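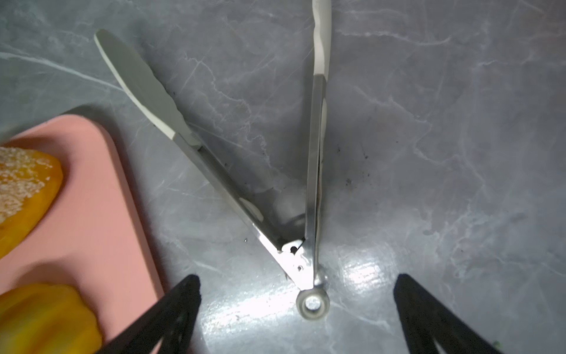 Fellton Bag Notes, README

Posted December 16, 2020 by the Fellton maintainer

Fellton Bag Notes is a table of written notes on the moving of bread and fruit from a tray or a counter into a paper bag. That is the whole subject. If you came looking for the larger Fellton kitchen inventory, with the drawers and the argument over whether a colander is a bowl, it's in a separate folder and has its own README, which is longer and crosser than this one.

Each note covers one bagging: what was out on the counter, what went into the bag, in what order, and what the person writing it down thought of the result. The notes began as 2000 rows. After cleaning there are 1716. The missing ones are discussed further down, under a heading I tried to make sound dignified.

What's in the folder

There are three files. The main one is notes.csv, which has the baggings. The second is words.txt, which says what we mean by "roll," "bun," "pastry" and "loaf," and why you shouldn't trust us on "bun." The third is this one.

You can open the main file in any spreadsheet program. Some programs will look at the column called "order" and decide it contains dates. It has never contained dates. Import it as text.

Columns

surface: What everything is standing on. Nearly always "counter, gray marble pattern." We considered dropping the column and then somebody did a batch on a tea towel.

container: The tray, plate or board the food starts from, if there is one. Blank means the food was sitting straight on the counter, as fruit often is.

bag: Type of bag, using the short names listed below.

items: What was out, separated by semicolons. Color first, then kind, so "orange roll" and not "roll (orange)." There are rows that do it the other way. I've fixed the ones I found.

order: The order of going in. If two things went in together they're joined with a plus sign.

tool: "tongs," "hand" or "other." See the section on tongs, which got away from me a little.

leftover: Anything still out when the note was written.

remark: Free text. The best column by a wide margin, and the least use to anyone trying to compute something.

The bags

Bags with printed fronts are preferred to plain ones in this collection, for the simple reason that you can tell which way they're facing. A plain white bag looks the same from the front and the back, and the remark column has a run of rows in which the writer changes their mind partway through about which side is "near."

Short names used in the bag column:

meadow: paper, upright, rope handles, picture of a field on the front.
plain: paper, nothing on it.
Au: paper, with a gold band. The name was meant to be clever. It sorts to the top of every list and new readers ask whether it means Australia.

Handles get in the way. Soft ones flop over the opening exactly when you'd like them not to, and stiff ones stand up and have to be reached past. The convention is to move them to the sides before starting. The convention is widely ignored, and "handle" is one of the commonest words in the remarks.

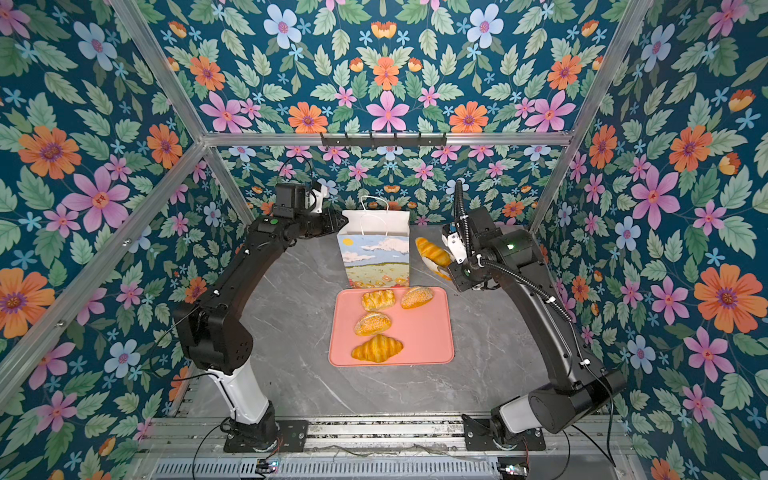
Bread on the pink tray, with the meadow bag standing open behind it.

The bread

Words for bread cause more trouble than everything else put together. People who would never confuse a lemon and a lime will call the same object a bun, a roll, a bap and "the sesame one" within a single row. We settled on the following, and words.txt says it at greater length:

Pastry is flaky. If it sheds on the tray when you look at it, it's a pastry.
Bun is soft and rounded, topped or not.
Roll is longer than it is wide.
Loaf is anything you'd need to slice to share.

An oval bun with seeds on it breaks this system immediately. It is longer than it is wide, so it's a roll, and everybody who sees it says bun. We let everybody win. Oval things with sesame are "bun" in the file. Oval things with icing are "roll." I can't defend this and would ask you not to write in about it, though one reader did, below.

Order of going in

The advice we gave the people writing notes was the advice on any grocery bag: heavy at the bottom, soft on top. With bread alone there's not much heavy to be had, so the rule became sturdy first, flaky last. A pastry at the bottom of a bag of rolls comes out as a layer of insulation.

Mixed bags are where it gets interesting, if you're in the mood. A long piece of fruit takes up the floor of a bag in one direction and leaves a strip on either side, too narrow for a bun and too wide to ignore. Small round fruit goes down the strip. Bread rides on top. If the long fruit is longer than the bag, it goes in on end and leans, and the bag leans with it, and the remark column gets short and rude.

Several rows come from our friends on the Bundura fruit list, who kept notes in nearly the same shape. They write "large yellow" for anything large and yellow. We asked whether they might say papaya or melon, and they replied that they'd stopped being sure and had decided to be accurate about that. We've kept their wording. It has grown on me.

Opening the bag

Do this first. It sounds too plain to put in a README, but the early rows contain a good many baggings where the bag was flat when the note began, and the writer spent most of the remark on getting it open with a roll in one hand.

A paper bag that has been folded for a while wants to be folded again. Push a fist down into the corners, then fold the rim out a little if the paper is thin. The rim will crumple anyway. "Rim crumpled" appears so often in the remarks that I nearly made it the default.

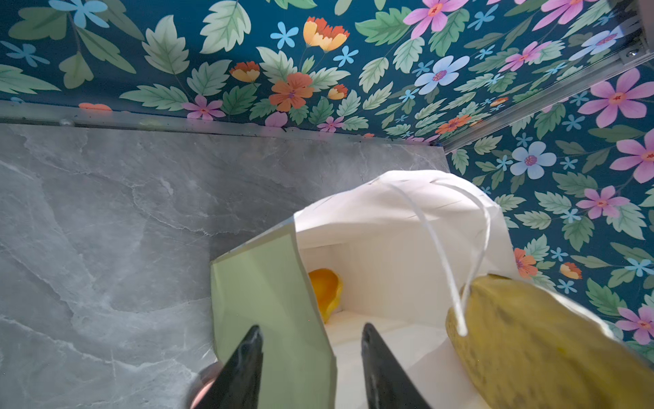
Tongs

Tongs are recommended for anything glazed, iced, crumbed or sticky. Hands are allowed for whole fruit. "Other" covers a spatula, a pair of chopsticks and one entry that just says "lid."

The silicone-tipped kind is kinder to bread than bare steel. Squeeze lightly and pick things up across the narrow way. Picking up a long roll by one end works right up to the moment it's over the bag. If your tongs have a ring at the hinge end, that's what the hook is for, and please use it, as tongs left open on the counter take up as much room as a plate and are recorded under "leftover" by anyone with a literal turn of mind. There are a lot of these people on the project. I may be one.

The tongs themselves are not described in the file beyond the word "tongs." We had two people check the tool column and they agreed with each other nearly everywhere, except on whether tongs held like a fork are being used as tongs. We said yes.

Crumbs

Not recorded. We tried. A crumb column was added for the batch sent over from Grunthorpe, with values from "clean" to "bakery floor," and it told us a great deal about how tidy the writers thought they were. It has been removed. Small dark specks on a marble pattern are hard to tell from the marble in any case, and I have personally wiped at the same bit of veining more than once. 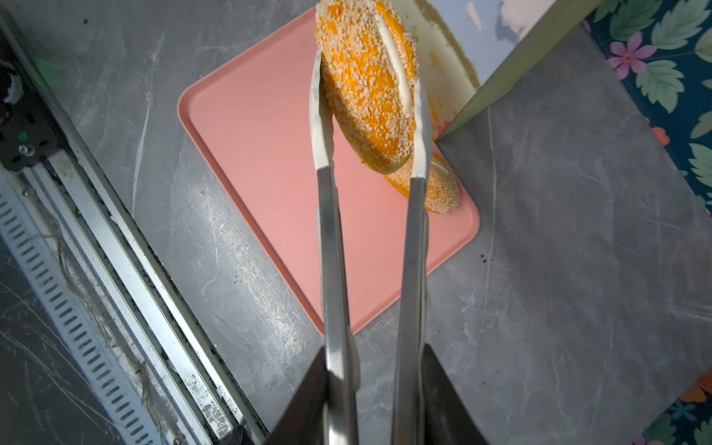
One orange roll in the air, and another like it still on the tray.

Rows that are no longer with us

The cleaned file leaves out notes where the order column was blank, notes that described the same bagging twice in different moods, and notes that were mostly about lunch. A few were cut where the list of items and the list of leftovers together came to more food than had been out. I'd love to know how that was done.

We did not cut rows for being badly packed. If the bread went in first and the heavy fruit came down on it, that's what the row says. A file of perfect baggings would be shorter and no good to anybody who has ever been in a hurry.

Known problems

"Pink" and "salmon" are both used for trays. Treat them as the same.

Orange is a color in this file and also a fruit. The color-first rule gives us "orange roll" and, in a small number of rows, "orange orange."

Icing is mentioned when the writer noticed it. Lack of icing in a row means nothing.

Some of the Bundura rows give the order last to first. They're marked with an R in the remark, usually at the front.

What it's good for

People have used the notes to write packing instructions, to settle on names for bread, and to make a sort of word game that I didn't follow. It would be a poor guide to how people shop, as the food was set out to be bagged and much of it was bagged again later. It says nothing about taste or price. Nor should you use it to decide whether a bag will hold, as we never wrote down weights.

Changes

The next tidy-up is planned for January. It'll merge the tray colors and do something about "bun." If you send rows, send them as text, one bagging to a line, handles moved to the sides.

Comments

breadbox_left
An oval thing with sesame on it is a roll. You wrote the rule yourself and it's right there in the list.

plumline
Thank you for the warning about the order column, which I read after my spreadsheet had turned a whole batch of it into March.

gratedrind
Is there a version with the crumb column left in? Asking for reasons of my own.

Fellton maintainer
The Grunthorpe people may still have a copy. They kept theirs very clean, according to them.

breadbox_left
Still a roll.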